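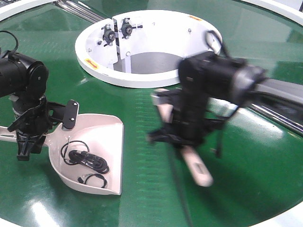

Teodoro Serrano wrote in to ask whether he'd be the only person at game night who had never played anything harder than checkers, and whether people would mind. No and no! I get some version of that email most weeks, so I finally sat down and put the usual answers on one page. If yours is missing, write to me and I'll add it when I get a minute.

Do I need to know any games before I come?

Nope. Every evening has at least one table where somebody teaches a game from scratch, and I'm usually the one doing it. I like teaching. I talk too much while I do it, so feel free to tell me to get on with it. If you'd like to read up first, ask what's planned and I'll tell you, but most people just show up.

What do you play, exactly?

All kinds of stuff. We have 124 games on the shelves right now, and they run from little card games you can finish while the kettle boils to big trading games that eat the whole evening. Villalobos is the one everybody asks about. It's a tile game where you build up a mountain town and then argue about who owns the bridge, and it's wonderful with four people and pretty flat with two. For two I'd point you to Skuvo, which is quick and mean (in a fun way) and fits in a coat pocket.

We don't do poker or anything else with money on it. We don't do miniatures either, mostly for lack of space, though there's a group over on the other side of Brallcombe that plays nothing but. I'm happy to pass along their contact.

When do you start and when does it wrap up?

Doors open at 6:30 in the evening and we try to have everyone sitting at a game by seven. We pack up at 10, and I mean pack up, so please don't open a three-hour game at half past eight and look at me with big sad eyes. In December we skip the second half of the month. Summer is on as normal.

If you're running late, text me and I'll hold a seat if I can. Shorter games turn over fast, so even if I can't hold one you won't be waiting forever.

How much is it?

Free the first time. After that it's four dollars a night, cash or card, and that goes to the room and to replacing games that have had a hard life. There's a yearly membership for $40 if you come a lot, and it also lets you borrow games. You can buy it at the door on any night and it runs twelve months from then.

How does borrowing work?

Members can take two games home at once and keep them until the next meetup. Write your name in the borrowing book by the door, with the title and the date, please, in handwriting a human can read. Before you bring a game back, check it against the contents card inside the lid. If something's gone missing, just tell me! I'd so much rather hear "we lost a blue cube" than find out in the middle of somebody's turn. Cubes cost pennies and I have a drawer full of spares.

A few games don't leave the room. They have a red dot on the spine, and they're either out of print or on loan to us from somebody's own collection.

Can I bring kids?

Yes, from age 11 up, as long as a grown-up comes too and stays. I know that sounds a bit fussy. We tried it with younger ones and the evenings just ran too late for them, and the parents spent the whole time in the hallway. For smaller kids we run an afternoon session in November and another one in spring, with shorter games and a lot more noise. Watch the news page for those.

Can I bring food and drinks?

Bring whatever you like to drink, with a lid if you can. Snacks are fine if they don't leave grease or orange dust on your fingers. Pretzels, grapes, crackers, all good. Cheese puffs, please, no. I love them too, but I've tried cleaning that stuff off linen-finish cards and you end up rubbing the ink off.

Can I bring my own game and get people to play it?

Please do! Two things, though. Know the rules well enough to teach it without reading the booklet out loud, and tell me the player count when you get in so I can help you fill the table. If you've got a game you designed yourself, that's welcome too, but say so up front. Some people love testing unfinished games and some want a sure thing after a long day at work.

I'm a slow player. Is that going to be a problem?

Not with me. I take forever. If you know you like to think, tell the table at the start and pick something like Pluner, where everybody plans at the same time behind a little screen and the slow ones don't hold things up so much. We do have sand timers for anybody who wants one. They're never required.

What if I don't like losing?

Try the cooperative shelf, lower left as you walk in. Everyone wins or loses together in those. My one request is that you let each player take their own turn, even when you can see a better move from where you're sitting (I'm still working on this myself).

Is the room accessible?

There's a ramp at the side entrance and a wide restroom on the same floor. The main room gets loud when it's full, and on a good night we have almost 40 people in there. If noise is hard for you, ask for the back room. It's small and carpeted, and we keep it for quieter games. Our card holders and large-print rule sheets live back there too, but you're welcome to carry them to any table.

Where do I park?

On the street after six, or in the lot behind the library. The spaces right in front of the building belong to the dentist, who does check.

I've got old games to give away. Do you want them?

Maybe! Send me a list before you load up the car. Complete copies in decent shape are best, and we're full up on trivia games from before I could drive. Incomplete ones can still be handy for the pieces, especially dice, pawns and those little zip bags.

Who do I ask if you're not there?

Ask for Baltazar Robles. He has the other key and knows the card games much better than I do. He's also the one to talk to about tournament sign-ups, which open in the spring and close when the bracket is full. I don't keep the list, so emailing me about it only slows you down.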